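Prelholm Bench after a month: notes on a simulation package for arm work

I have been running the Prelholm Bench package on my home machine since the start of March, mostly in the evenings, and I have used it enough now to write something more useful than my first short post. That one covered the installer and little else. A couple of readers asked whether the paid tier is worth having for someone working alone, so I have tried to keep that in mind.

For anyone who missed the earlier post: Bench is sold by Prelholm as a desktop licence. It bundles a physics engine, a renderer, a set of arm and gripper models, and a library of furnished rooms and small objects. You script tasks in Python, run them, and export the joint states and rendered views. The solo licence costs £1293. The version with the extended room library costs £1798. I bought the cheaper one and borrowed time on the dearer one through Clallard, the reseller, which offers a trial key if you fill in a form.

Installation took most of a Sunday. The package wants a particular driver branch and does not say so until the renderer fails to start. The error message gives a code and no text, and the code is not in the manual. I found it in the release notes for an older build. Once the driver was right, everything else went in without trouble, and it has not crashed at launch since.

My test task is deliberately dull. The arm picks up a small wooden block from a table, lifts it clear, carries it to a target and lets go. I have used the same task to judge four packages over the years, Urnton among them, and it shows up most of the faults I care about: jitter at the contact points, slip under the fingers, blocks that sink into the surface, and fingers that pass through edges on a fast close. I run it in a plain setting first, then in one of the furnished rooms, with other things on the table and some clutter behind.

Contact handling is where Bench earns its price. With the default step size the block holds still in the fingers and does not creep. On Urnton I had to halve the step and stiffen the pads by hand to get the same result, and it then ran too slowly to be of use. Bench does fall down on bevelled edges. If the fingers close on the bevel and miss the flat of the side, the solver finds a grip that looks sound and then loses it on the first sharp turn of the wrist. The cure is to lower the approach by a few millimetres. I would sooner the collision shape matched the drawn shape, and the manual admits that by default it does not. 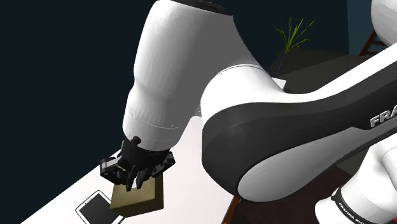
Can the solo licence be used to produce training data that you then publish?

The solo licence allows it, provided the exported views and joint states are shared and the room and object files themselves are not. You must keep the attribution line in the export header. Selling the data needs the next licence up, and Clallard handles that by email.

Rendering is good enough for my purposes and a little behind the best. Soft shadows under the arm are convincing. Edges show some stepping at the default quality, and turning the quality up removes most of it at a heavy cost in speed. I leave it at the default for bulk runs. The materials on the arm models respond to light sensibly, though the wood textures on the small objects are rather flat and all seem to come from the same source image.

The room library is uneven. The furniture is well made and scaled correctly, as far as I have checked it against catalogue sizes for similar pieces. The plants are the weak point. They have no collision shape at all unless you turn one on, so an arm will sweep straight through the leaves without registering anything. Tables, by contrast, behave properly right up to the edge, and a block set down half over the side will tip when it should. Randomised placement works, but it does not know about reach, and a fair share of generated layouts put the target where the arm cannot get to it. I filter those out with a short script before running anything.

Scripting is straightforward. The Python interface is small and mostly consistent. Two complaints. Gripper width is given in metres in one call and as a fraction of full opening in another, with nothing in the names to tell you which. And the reset call does not clear the contact cache, so the first frames after a reset can carry forces from the previous run. I call it twice. I reported this, and the reply said it was known.

Speed: with 8 copies of the task running side by side, my machine stays responsive and the fans are tolerable. Beyond that the renderer becomes the limit and the physics waits on it. If you only need joint states, switch rendering off and the figure climbs a good deal. The Sivakumar plug-in, which replaces the stock scheduler, helps a little with mixed loads. It is free, and installs cleanly, but it breaks the progress display.

Support has been fair. Questions sent in the morning were answered by the next working day, by someone who had read them. The forum is quiet and most of the older threads refer to menus that have since moved.

On the matter of the two tiers, I would stay with the cheaper one. The extended library adds kitchens and workshops, and the workshops are decent, but the physics and the arm models are identical and you can import your own furniture in the usual formats. Import took me an evening to learn. The converter drops any texture with a space in its file name and says nothing about it, so rename everything first.

Next I want to try the soft-object module, which is still marked as a preview. My trial key covers it until the end of the month.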